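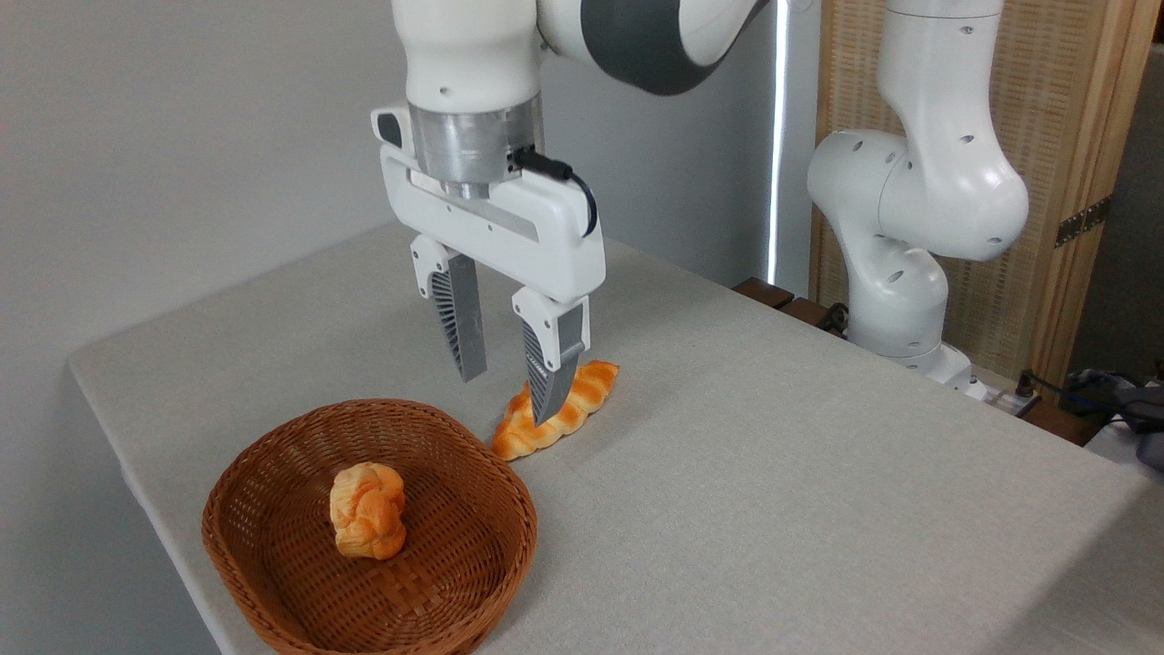 Bread and basket, with the fin-style fingers fitted. The long braided roll gave us the most to argue over.

Tudia Soft Fingers and Table Handling Service: Three Weeks With the Rental Package
Reviewed by Dilruba Khondokar
23 May 2020

The sales page for the Tudia package says it "handles bakery the way a baker does." I have worked beside bakers. They use both hands, they swear, and they can tell a brioche is going to tear before they've lifted it. So I went in doubting the sentence, and after three weeks I still doubt it, though I've come around on parts of the hardware.

What you get for the money is a set of ribbed gray fingers on white mounts, a gripper to hang them from, a software license, and a visit from an installer. You supply the arm. The rental is $500 a week with a minimum of two weeks, or you can buy the fingers and software outright for $3,000. An annual support plan is another $3,000, which I'll come back to, since it doubles the price of the thing in the first year and is mentioned on the last page of the quote.

Setup

Our installer was Nuwan Samarakoon, who was on time and didn't oversell. The mechanical side took him less than an hour. The bolt pattern matched our flange and the cable plugged into the side of it. I would have liked a clip or a channel for that cable. It loops down next to the gripper housing, and I spent the whole rental expecting it to snag on something. It never did, but I don't enjoy expecting things.

The software took the rest of the day and part of the next. It wants to know where the table is, how high, and what's on it, and it asks in an order that made sense to whoever wrote it. There is a bakery preset. Choose that first. We didn't, and had to start over.

The fingers

The good part, mostly. Each finger is a ribbed fin that bends around whatever it touches, so you don't need to know the exact shape of the roll before you close on it. This is not a new idea and Tudia didn't come up with it, whatever the brochure implies. Theirs are decently made. After three weeks of daily use I could find no splits in the ribs and no play at the mounts.

Small round things are easy. Knotted buns went into the basket all day with no marks on the crust that I could see. If your line is dinner rolls, you could probably stop reading and ask for a quote.

Long braided rolls are a different matter. The two fingers only hold a short stretch in the middle, and the ends are left to look after themselves. With a firm crust that's fine. With a softer bake, the ends droop on the way up and the seams between the twists start to open. Lift speed matters a lot. At the default setting we had torn braids on the first afternoon; at half speed we had very few, and at half speed I can do the job faster myself.

The other complaint is the approach. If the roll is lying at an angle to the gripper, one fingertip can come down on top of the bread instead of beside it. The software is supposed to notice the contact and back off. Sometimes it backed off. Sometimes it pressed, thought about it, and left a dent in a nice glossy crust. Iestyn Ellis, who ran the arm for most of the test, got better results by turning the wrist by hand in the program before each pick, and at that point I wonder what the automatic approach is for.

The basket

The preset assumes a tray with straight sides. We used a shallow oval wicker basket, as a shop counter would, and the software had no idea what to make of the rim. You can draw your own drop zone, and I recommend drawing it small. Rolls laid down close to the rim caught on the weave twice and had to be straightened by hand.

Cloth was no trouble. I had expected the fingertips to pinch up a fold of the linen, and they didn't.

Speed

Tudia's quote promised 22 placements before an operator needs to step in. We reached that with buns, several times. With braids we never got close. I asked whether the figure was for buns only and was told it was for "typical product." I asked what typical product was and am waiting for an answer.

Support

I called twice. The first time, Anwara Chowdhury picked up, knew the software, and fixed a calibration fault in ten minutes. The second time I left a message on a Friday and heard back on Tuesday. Without the plan you get e-mail only. I'd want to see a written response time before paying for a year of it.

Compared with

We had the Rathnayake suction kit last year. It was cheaper and quicker on flat loaves, and hopeless on anything with seams, where it couldn't hold a seal. The Tudia fingers are clearly better for shaped bread. For sliced or boxed goods I'd still look at suction first.

Should you rent it?

For small rolls and buns, rent it for two weeks and see how your own bake behaves. Bring your own product on day one – the samples the installer carries are very firm. For braids, or anything long and soft, I'd wait for wider fingers, which Tudia says are planned for the Piltamstead workshop with no date attached. I would not buy outright yet, and I would not sign the support plan on the same day as the quote.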